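Libraries should stop charging late fees. The one in Roddale took in 3000 dollars in fines last year and spent most of it mailing the notices. Meanwhile 300 cards were blocked, many of them over a single overdue book.

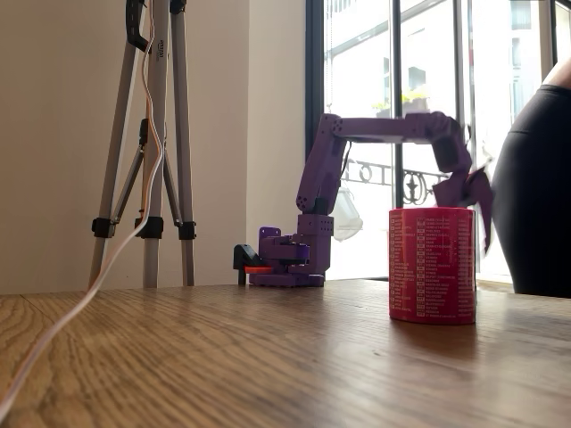
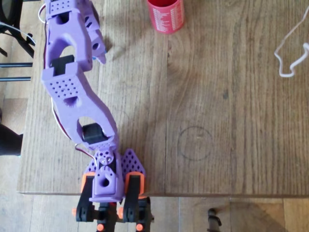

Hok-lam Poon wrote to me that without a fine people would keep new books for months. Some would. A bill for the price of the book after 50 days takes care of that, and it can be dropped when the book comes back. My own card was blocked in April over 13 dollars. I paid it and went back. Plenty of families didn't.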